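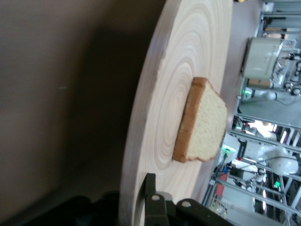
Progress report to the Grisevis Fund
Hokholm Sandwich Kitchen, bread station project
3 June 2024
Written by Malou Holst, production lead

Hi all,

You asked for something shorter and less stiff than my first report, so I'm going to write this the way I'd tell it to you over coffee (the numbers are in here too, I promise). It covers the period since the second payment came in.

Where we are

The short version is that the arm can lay out bread. It picks a slice, puts it down flat, and goes back for the next one. If you had told me last year that I'd be this happy about a slice of bread lying on a board I would have laughed at you, but there we are!

We still do all of this in the workshop and none of it on the real line. The team there calls the whole setup Jiso, arm and software together, so I've started calling it that too. We test on a round wooden board a lot of the time, the kind we use for the catering platters, and later we'll go over to the steel trays. I asked for the boards early on. Catering is the part of the job that wears people out the most, with the open-faced orders where every slice has to lie right, and I didn't want to end up with a machine that could only do the easy trays.

The last full test was 400 slices of the Egger sandwich loaf. Jiso placed 384 of them well enough that I would have sent them on to topping. The other 16 were mostly torn at the corner or folded under, plus a couple that came up two at a time. My first reaction was that this was great, and then Ines from the morning crew asked who was going to be standing there to fix the 16. Fair question, and more on that below.

Bread is harder than it looks

I had no idea how much bread changes over a day until I had to explain it to people who build robots. A loaf we slice at five in the morning is soft and sticks to itself. By ten the crust has firmed up and the slices come apart nicely. Our hands just adjust. Jiso had to be shown, over and over, and the engineers ended up asking our people questions like "how hard do you squeeze?" which is a very funny thing to be asked after nineteen years of making sandwiches. Nobody on my crew could answer it in words. They had to do it, slowly, and talk while they did it.

Those sessions turned out to be the best part of the project so far. We planned two and have held five, and I'd like to hold more. Three of the changes to the pick-up motion came straight out of them, including the little tilt it does before lifting, which is exactly what Ines does with her thumb.

The rye is still a problem. It's dense and it crumbles along the cut, and I'm not going to pretend we have that solved. We've agreed to leave the rye to people for now.

What it means for the crew

I know this is the part you care about, and so do I.

There are 71 of us at Hokholm if you count the drivers and the office. The bread station is three people on each morning shift, and it's the station people ask to be moved off. It's the same reach and turn for hours, in a cold room, and we've had more sore shoulders and wrists from that one table than from the rest of the kitchen put together. That was the reason for applying to you in the first place.

The plan we gave the crew in writing is that no one loses hours over this. When Jiso moves in, one person stays at the bread station to load, watch, and fix, and the other two go to topping and packing, where we're always short anyway. I've said it in meetings and I've put my name on it, and people still worry. I would too. A couple of the older ones have told me that they believe me but don't believe whoever comes after me, and I didn't have a good reply to that. We've asked the owners to put it in the staff agreement so that it doesn't hang on one person. They've said yes in principle. I'm chasing them for the signed version and will send you a copy when I get it.

The job of the one who stays is changing as well, and I underestimated that. It used to be fast hands. Now it's more like minding: noticing that the stack is leaning, stopping the arm, clearing it, starting it again. Some people love it. Rosa tried it for a morning in the workshop and came back saying she was bored stiff and also more tired than usual, from the watching. So we're going to rotate, two hours at a time, and see if that helps. It also means everybody needs the training, which is more training than I budgeted for.

And there's the pay. If you're now the person who stops and restarts a robot, is that still the same pay grade? The shop steward says no and I think she's right. It isn't settled.

Money

We've used 123 hours of paid crew time on workshop sessions and training. That's over plan, for the reasons above. I'd like to cover the extra by moving what's left in the travel line, as the workshop is close enough that most of us bike there. Can you let me know if that's okay with you, or if you need a proper change form? Equipment spending is on plan. The food-safe covers for the gripper have been ordered and not paid yet.

What's late

The guard around the station. We wanted something you can reach over to tidy a slice, the safety assessor wanted something you can't, and we went around in circles for weeks. We've landed on a low front panel with a stop that trips when you lean in. It has to be drawn again and built, and that pushes the move into our kitchen to August. I'm sorry about that, but I'd rather be late than have people working around a guard they hate.

The cleaning routine is late too. Crumbs get everywhere, and the evening cleaners weren't in on the early talks, which was my mistake. They're in now and they've already pointed out that there's no floor drain where we wanted to put the thing. So it moves a bit to the left!

Next up

Two more test runs with the Egger loaf, one of them with bread sliced the same morning. First try with two boards side by side. Rotation trial with six people from the crew. Signed wording from the owners. The pay talk with the steward.

You're very welcome to come by and see it. Mornings are best, and wear something warm if you want to see the kitchen as well. Call me first so I can make sure somebody's there to let you in.

Best,
Malou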